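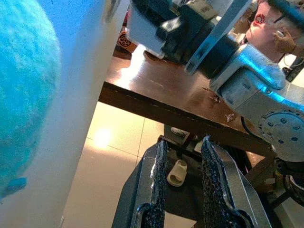 According to one visitor who wrote to the organizers afterward, the best part of the Ondness open day was being allowed to stand close enough to hear the joints move, and a second hour would have gone by just as fast. Comments like that one have followed the event since it began, and they explain much of its local fame.

The Ondness Robot Open Day is a yearly public demonstration of robot arms, held in Ondness each March by the Zornerard workshop. It is best known for its tabletop handling sessions, in which arms fitted with two-finger grippers work with soft toys and other household things in front of the public. Admission is free, and up to 400 people are let in over the course of the day.

History

Zornerard first opened its doors to let neighbors see what went on inside. The early programs were short, with one arm and a talk, but the questions ran so long that the talk was soon dropped and the time given over to the machines. The most recent open day took place on March 5, 2026, and was the liveliest so far, with 84 separate handling runs on the program!

Demonstrations

The day is split into 4 sessions. The opening session covers gripping, and it remains the crowd favorite. Plush toys are a wonderful test for a parallel-jaw gripper (two flat fingers that open and close in a straight line), as a soft body changes shape when squeezed and fuzzy fabric hides where the surface really begins. Too little force and the toy slips; too much and it folds up and twists away.

Later sessions deal with two arms sharing a work area, cameras carried close to the gripper, and hand guiding, in which a person leads an arm through a motion and the arm plays it back. Planning for two arms is harder than it looks, and the short pauses while one waits for the other often draw as many questions as the motion itself.

The software used for the sessions is called Sepp. It keeps a record of every run, including the failed ones, and the Zornerard archive from past open days held 3,643 runs at the last published update. Visitors may ask to have any run from the day played back on a screen, joint by joint.

Nasance

Nasance is the evening part of the program, added at the request of returning visitors. It has no fixed schedule. People suggest things for the arms to try, and the operators take up as many as they can before closing. Folding a sock is requested every year and is still considered unsolved.

See also

Parallel-jaw gripper
Hand guiding
Two-arm manipulation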